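Our October outing took us to the Baláž gear works in Wudville, and I've been talking about it at home ever since. We met at the gate at 9:30, got our ear plugs and went straight in through the cutting hall, which is much louder than I expected (and smells wonderfully of oil).

Most of what they make is small: gears for hand tools, feed mills, fishing reels, that kind of thing. A normal run is 3000 pieces and the short ones are 100, mainly for repair shops over in Zistport. We stood at one cutter for ages watching the teeth appear one after another, and I could happily have stayed till lunch!

My favorite stop was the bench room at the back, where the finished parts are looked over. I've always had a soft spot for bevel gears, the cone-shaped kind that carry a turn around a corner, and seen straight on they are just beautiful. All those short teeth running in toward the hole, bright on top with dark grooves between, like a little metal star.
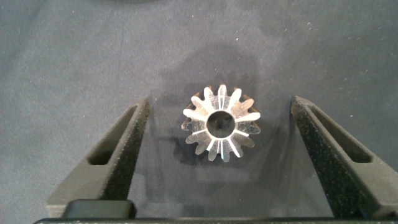
A small bevel gear on the blue-gray cloth, teeth up.

After that came the heat treatment area, where we were only allowed as far as the yellow line, and then the old pattern store. Six of us got left behind in there, going through drawers of wooden patterns with the ink labels still on them. There must be around 1000 and I wanted to open every one.

Coffee and poppy seed cake in the canteen, then the bus back to Sorno. Bring flat shoes if you go, the stairs up to the pattern store are steep.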